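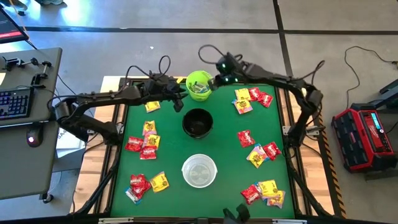

I need to replace a food processor and I'm stuck between the Caston 7 cup and the small Delaunay. Mostly I do pie dough, slaw and onions. In the fall it also gets used on hard candy for cookie toppings, the same size as the little packets spread over the green felt there, red and yellow and white-and-blue, unwrapped first of course. My old Emness did all of that until the lid tab snapped, and the shop wants more for a lid than I paid for the machine. Budget is $100. The Caston is $92 at the moment. Anyone had either one for more than a year?
tdo_bakes

Reply from hollis_d
Had the Caston three years. It's loud and the feet slide on a smooth counter, but pie dough comes out fine. The slicing disc is good and the shredding disc is just okay. I wouldn't put hard candy in it. I did peppermints one December and the bowl went cloudy and stayed that way.

Reply from Sang Châu
Cloudy is only looks. I've done candy and ice in mine for years and nothing has cracked. Pulse it, don't hold the button down.

Reply from hollis_d
Ice is in the "do not" list in my manual. Maybe you have a different model. Mine is the 983.

Reply from Sang Châu
Same one. I'm telling you what mine does.

Reply from pantryshelf
For candy use a freezer bag and a rolling pin. Takes a minute and no blade to wash. Then buy the processor for what it's good at. Between those two I'd go Delaunay, because the bowl locks without having to line up three different things. Downside is the feed tube is narrow, so you cut cabbage into strips first.

Reply from tdo_bakes
Slaw is a weekly thing here so the narrow tube might bother me. How narrow? Does a medium potato go in whole?

Reply from pantryshelf
No. Half a potato, the long way.

Reply from Diệp Đàm
I returned the Delaunay. Dough got under the blade hub every time and it was a pain to get out. Motor was fine, no complaint there. If you can go over budget, the Clinuvberg has a much wider tube, but it's heavy and I wouldn't want to lift it out of a low cabinet every day.

Reply from pantryshelf
Never had dough get under mine. Was the blade pushed all the way down? It sits a little high unless you press it.

Reply from Diệp Đàm
Yes it was pushed down. I've used a food processor before.
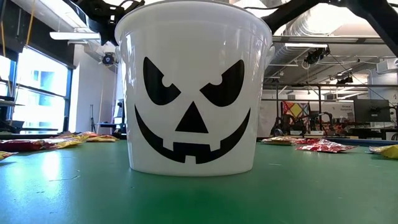 White pail with the jack-o'-lantern face

Reply from Thịnh Ông
Before you buy anything, look for a used Emness bowl and lid together. People sell off the parts when the motor dies. The bowl from the older one fits the newer base but not the other way around, so check the sticker on the bottom. I got a set cheap and my base is still going.

Reply from tdo_bakes
I looked last Sunday and all I found was a bowl with no lid. I'll set up an alert, but I need something for the holidays.

Reply from hollis_d
Then get the Caston and put a damp dish towel under it. Wash the bowl by hand. The dishwasher is what killed the handle on my sister's.

Reply from Sang Châu
Top rack is fine.

Reply from tdo_bakes
Ordered the Caston. Went with it for the feed tube. Candy is getting the rolling pin for now. If anyone sees an Emness lid, the white one, send me a message please.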